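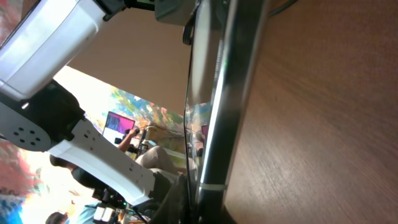

What do we clean the big brown tabletop with now that the old spray is gone?
A barely damp cotton cloth first, then a dry one, always along the grain. The Tirkis polish stays in the cupboard until we have tried it on the underside.

2019-04-30, Trendumbridge workshop

I meant to spend ten minutes on the table this morning and it turned into most of the shift, which is what happens when you start looking at a surface with the lights on. The grain is lovely and fine up close, and I had half forgotten that, but it does throw the light back at you. From my stool the pale patches look like smears. I rubbed at one for a good while before I moved my head and it moved too!

Glossy black things are the worst for this. You get the monitor in them, the wall, everything in the room, so please check from two sides before reaching for the cloth. 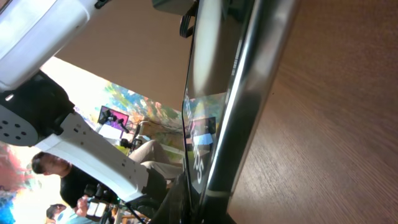
Cables

I would like the thin black ones to stay up off the wood when we wipe, or at least be lifted and laid back in the same loops. Dragging them is how grit gets pulled across the finish. Cable ties are in the Alness box, drawer 6, and there should be 400 in a full bag – please write on the lid when you open the last one. I cut one too short today and had to do it over, so leave a little tail.
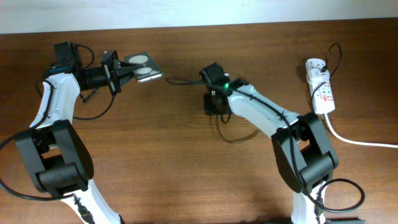 Flat things with shiny edges

Cards and the like get wiped separately and held by the edges. I am going to put a felt square down for them, the green felt from the November order (stock no. 1187), and if it sheds on the wood I will take it away again and say sorry here.

Still to do: the far edge by the white wall, where the cloth never quite reaches. Leave it 36 hours after any polish test before setting things down.

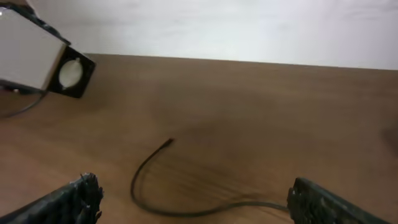 Mészáros, workshop technician

Added after lunch: polish tried on the underside, a patch the size of my palm. Smells of oranges. Will look at it again tomorrow before anybody gets brave with the top.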